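Frida Stougaard
10/18/21

Thread on Zostbridge and why the Ruth Flelthorpe exit is being handled better than the last two. Spoilers up to Friday's episode. Mute me if you're watching on catch-up.

1/ For anyone who dropped off over the summer: Ruth sold her half of the boatyard in July without telling her brother. The buyer was a company called Habte Holdings. Viewers knew who was behind it from the start. Dennis didn't find out until last week.

2/ I think letting us know first was the right call. The old way on this show was to hide the buyer for months, drop hints in the pub scenes, and then have a wedding stopped by a man with a folder. We got that with the quarry and again with the school land.

3/ This time there's no mystery to solve. You watch Dennis repaint the sign over the shed doors and you know it isn't his shed anymore. It's a small scene and it runs long. No music under it.

4/ Wondimu Ayele has played Dennis for 600 episodes and he has mostly been used for comedy. The lost van, the goose, the pub quiz feud. I wasn't sure he could carry the lead story. He can.

5/ The part I keep going back to is Thursday, when he reads the letter in the kitchen. He reads it standing up, then puts the kettle on, then reads it again. Ruth comes in with the shopping and they talk about bin day. She sees the letter halfway through and keeps talking about bin day.

6/ Script credit on that one goes to Bijan Ebrahimi. He also wrote episode 181, the one with the power cut, which long-time viewers will remember as the one where Ruth and Dennis talk about their dad in the dark. A couple of lines are repeated on Thursday. "You always leave the landing light" is one of them. They don't draw attention to it.

7/ On the exit itself. It was announced over the summer that Unnur Blöndal was leaving as Ruth. She said in the statement that she wanted to do some stage work and had asked for the door to be left open. So I'm assuming no death. If they kill Ruth in a boatyard fire I will delete this thread.

8/ The last two exits, for comparison. Carol got a taxi. She'd been in the show since the beginning and she had one scene on a Tuesday where she said she was off to her sister's. The sister had never been mentioned.

9/ Then Martin, who went the other way. Kidnap, cliff, helicopter, secret twin. Five nights in a row. I watched all of it and I couldn't tell you what Martin wanted at any point.

10/ Ruth wants to live somewhere people don't know her family name. She has said so on and off for years, usually as a joke to Pauline at the launderette. So the exit has been sitting there the whole time and the writers only had to pick it up.

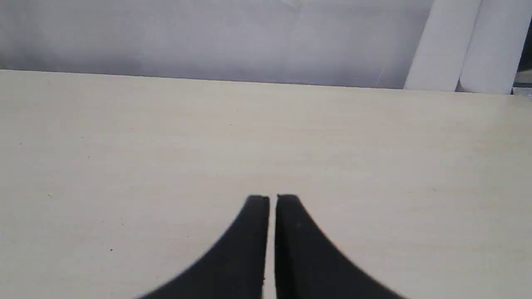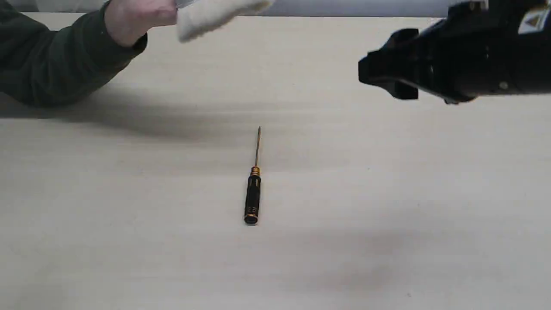

Pale tabletop, two pictures.

11/ Where is she going, then. Plolonberg has been mentioned three times since September. First it was on a postcard in the cafe, then Pauline said her niece worked there, then Ruth asked how long the train takes. I'd be surprised if it was anywhere else.

12/ If it is Plolonberg I hope they don't try to show it. The show has never been good away from home. The vacation special had one hotel corridor standing in for a whole resort and you could hear the same ice machine in every scene.

13/ Leave her on the train platform and stay with Dennis. He's the one we have to keep watching afterward.

14/ A word about Cal Habte, since my replies are full of him. I don't think he's the villain of this. He made a fair offer and Ruth said yes. He's also the only person who has asked Dennis what he'd like to do next. Dennis told him to get off the slipway, but he did ask.

15/ Bjartur Hafþórsson is playing Cal very still, which some people are reading as sinister. I read it as shy. He holds doors. He waited outside the chapel in the rain and didn't go in. We'll see. They do like to turn a quiet man bad on this show and I'd be sorry if they did it again.

16/ The thing I don't like: the Jodie story. Jodie overheard the sale being discussed back in the summer and has been carrying it around since. She's 15. Every week she nearly tells Dennis and then a bus arrives or a phone rings. By the fourth time I was shouting at the TV.

17/ It also makes no sense now that he knows. On Friday she was still acting like she had a secret to protect. Either nobody told her he got the letter, in a street where everyone knows everything by lunch, or those scenes were shot in a different order and slipped. My guess is the second.

18/ Somebody asked how long the Flelthorpes have been in the show as a family. The parents came in at episode 85, running the bait shop. Ruth was a teenager then and was played by someone else. The yard came later, after the dad's accident, and the brother and sister have been on their own in it since the mom moved away.

19/ The mom is the obvious return. She's alive, she owns nothing, and she always took Ruth's side. If she's at the leaving party I'd like her to take Dennis's for once. There's a history there that the newer viewers won't have and it would only need a line or two.

20/ What I expect this week, going by the published episode summaries and nothing else. Monday: Dennis moves his tools out. Tuesday: Ruth makes an offer on a flat. Wednesday: the party in the pub, and "an unexpected guest." Thursday is Pauline's and the launderette. Friday the summary just says "Ruth says goodbye."

21/ I don't have any inside information, please stop sending messages asking. I read the same listings page as the rest of you.

22/ What I'd like to see in the goodbye. Dennis doesn't forgive her. He drives her to the station anyway. They get there early, the way their dad always made them, and there's time to fill. I'd be happy with ten minutes of the two of them on a bench.

23/ I would also like the van back for that scene. It was found in the reservoir two Christmases ago and has supposedly been "at the garage" ever since.

24/ Things I don't want: a flashback montage, a pop song, Ruth turning around at the barrier to say she's pregnant, anyone running.

25/ Replying to a few here so I don't repeat myself. Yes, the yard set is staying, you can see it in the background of the trailer for next month. No, I don't know if they're recasting Ruth. I doubt it, so soon. Yes, the goose is the same goose as far as the show is concerned.

26/ To the person who said Ruth should have told him in July and there would be no story: agreed, and she says that herself on Thursday, near the end, when she's putting the tins away. "I had it all ready and then you came in whistling." I believed her.

27/ And to the two people who asked where to start if they want to catch up in time. Begin with the episode where she signs the papers, then skip to the chapel one, then watch all of last week. You can leave out the bakery strike completely. It hasn't touched anyone in this story yet.

28/ I'll add to this after tonight's episode if there's anything to add. It's on half an hour later than usual because of the soccer, so set your recording long.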